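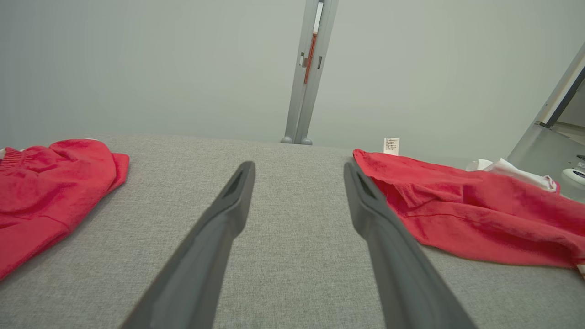
July, just after 4 pm

Floltau notebook, the duplicates problem again

Okay, so the Ballatville import finally ran all the way through and we've got 1,306 streetlight reports sitting in the test database, which made me very happy for the length of time it took to open the map. It's a mess! Khurana Street has 14 pins on it and I'd bet my lunch they're all the same dead lamp outside the bakery. Everybody who walks past opens the app, drops a pin wherever their phone thinks they are, and goes home feeling like a good citizen (fair enough, that's what we asked them to do).

Right now the app looks for an existing report within 300 feet and asks "is this the one?" That's way too wide. On a normal block it sweeps up several lamps, so people say no out of confusion and make a new pin. I tried a much tighter circle this morning and then it missed the obvious ones, I think mostly where the phone was still hunting for a fix. Bimla Rathore says stop fiddling with the circle and use the pole numbers. She's right that they're on the poles. She's also never tried reading one at night under a light that doesn't work, and I told her so, and she laughed and sent me her flashlight settings.

What I want to try: keep the wide circle for the search but sort what comes back by side of the street first, distance second. Vikas Lodhi has the street centerlines loaded from his old bike route thing, so working out the side should be cheap. Ask him what he did at corners. I have a bad feeling about corners. 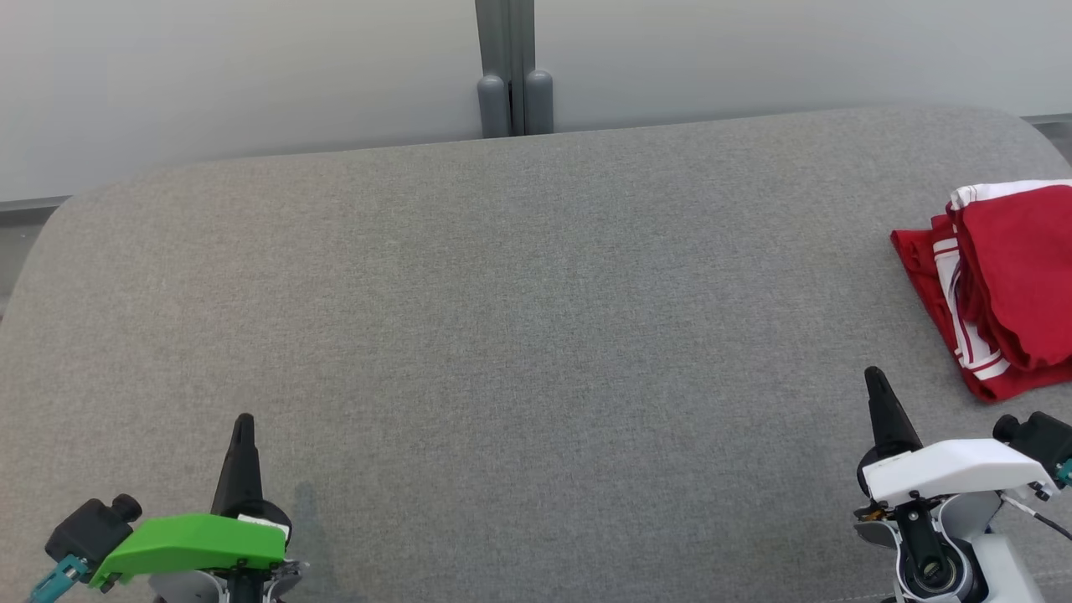
The report card needs to get simpler too. Pankaj's mockup puts the photo, the map, the status, the pole number and the comment box all on one card, and on my phone you can't see the Send button without scrolling. I'd drop the map (you just came from the map!) and fold the comments away. He also has the corners so tight the whole thing looks like a parking ticket. I'd like one big lazy curve, like the corner of this seat, and while I'm stealing from furniture, that light-and-mid gray would be nice for the "waiting" status. Orange makes it look like something's gone wrong when really the report is just in line.

Drilon build: crashes if you deny location and then tap the search bar. Happened twice on the old phone, can't get it to happen on the new one. Log is saved in the shared folder under "denied". Ashok Agarwal thinks the map view is asking for a position before it's been told there isn't one. Sounds plausible, haven't checked.

Talked to Archana at lunch about closing reports. At the moment a report stays open until the town marks it fixed, and the town's feed only updates overnight. She'd let any 2 people nearby tap "it's on now" and have it go pale on the map until the feed catches up. I love this. Need a rule for lamps that flicker, and for people tapping in the middle of the day when everything's off anyway. Maybe just hide the button until sunset?

To do
- side-of-street sort, on the Khurana Street pins only
- get centerlines from Vikas
- card without the map, send to Pankaj
- reply to Bimla re pole numbers (optional field, I think, never required)
- denied-location crash, try with the phone in airplane mode

5:40 pm. Sort is in. It groups 11 of the Khurana Street ones and leaves three out on the corner. Corners!!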